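Subject: Re: [ronbridge-garden] Leaf bags and what goes in them

On May pickups, a member wrote:

> The Firkico notice says paper bags only from now on. Does that mean the town
> takes anything as long as it's in paper? And is the limit per house or per
> plot? I have a lot of old bean vines.

The limit is 20 bags per address. The shared plots count as one address, so all 24 plots on the Castaño side come out of the same 20. Please post here before you put more than two at the gate.

Old bean vines are fine. Cut them short or they poke through the side.

Paper does not make everything okay. Firkico turned back a load from us last spring – stones, mostly, and plant ties. A bag with trash in it gets left at the curb with a tag, and then it rains on it.

Brown paper bags, and some things that don't belong in with the leaves:

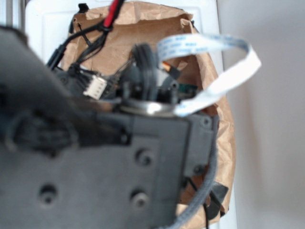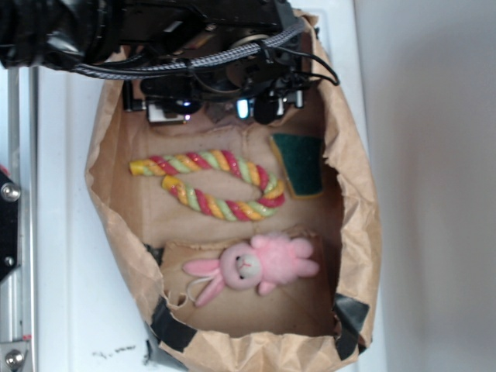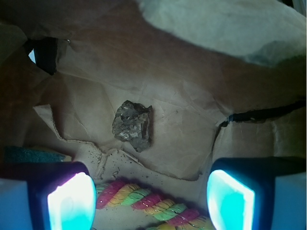
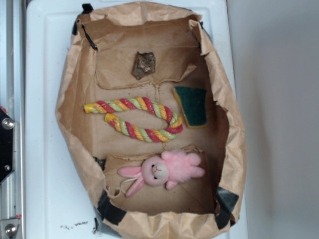
## What to do before the next pickup

- Shake the soil off roots over your own bed. Wet soil tears the bottom out.
- Put stones on the pile behind the Voron shed. We use them under the water barrel.
- Check for string, rope and dog toys. Plots near the path get a lot of these.
- Fold the top over twice. No tape, no staples.
- Have bags at the gate by 7 a.m.

Torn bags can be cut up and laid under mulch. I did 4 beds that way last year and had fewer weeds in all but one, the one by the fence – bindweed came straight through it.

Spare bags are in the shed, left shelf.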